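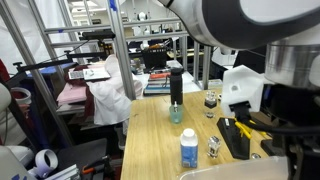

Fig. 1. Bottles and a small jar on a wooden tabletop. Primary packs, mixed shapes.

Packaging and Shelf Life, handout 4
Closures, light and headspace

Read before the session. Bring last week's sheet too, we didn't finish the label section.

1. Where we'd got to
Primary pack = touches the product. Secondary = carton, sleeve, tray. Tertiary = pallet and wrap. People still mixing up the first two in the homework. A bottle is primary even if it never gets sold without its box.

2. What spoils a liquid product
Air. Light. Warmth. Water getting in or out. Fingers (creams mostly). Oils go rancid, that's oxygen plus time, light speeds it up. Water-based products grow things if the preservative is weak. Alcohol-based ones mostly lose alcohol, so watch the weight.

3. Glass or plastic
Glass: nothing much gets through the wall. Heavy, breaks, costs more to post. Clear glass does little against visible light, so put it in a carton or keep it in a cupboard. Colour helps, how much depends on the colour. Amber is the usual choice for light-sensitive stuff. Pale tints are for looks.
Plastic: light, cheap, squeezable. But oxygen creeps through the wall, slowly, and some oils and scents soak in or make it go soft. Always test with the real product. Water tells you nothing.

4. Closures
Most leaks are the closure and not the bottle. Check:
- thread matches the neck (sounds obvious, see Midtbø case)
- liner suits the product
- torque. Too loose leaks, too tight cracks the cap or twists the liner
- how the user will open it with wet hands
Droppers: good dose control, poor seal over time, and each squeeze pulls fresh air in. Rubber bulbs can swell with some oils. Pumps are better for air but you lose whatever is left at the bottom.

5. Headspace
The gap between liquid and cap. Needed, liquids expand when warm. Too big and you've sealed in a lot of oxygen. Half-used bottle = mostly headspace, so "use within" after opening matters more then the date on the base.

6. Case: Midtbø bath oil
Small maker, 400 bottles in the batch, caps from a new supplier (Jovo). 21 came back leaking. Same nominal size, different thread. Bottles had been stored upright so it didn't show till they were posted on their sides. Work out the return rate, then say what check would of caught it and at what stage. 2 short paragraphs.

7. Case: Damum face serum
Read the sheet on the course page. Compare its storage advice with the Cekeo one. Which would you follow at home?

For next time
Bring one empty container from home, rinsed. Note the closure type and liner if it has one. Test is in April, sections 2 to 5 only. Room is still 984, door sticks, push.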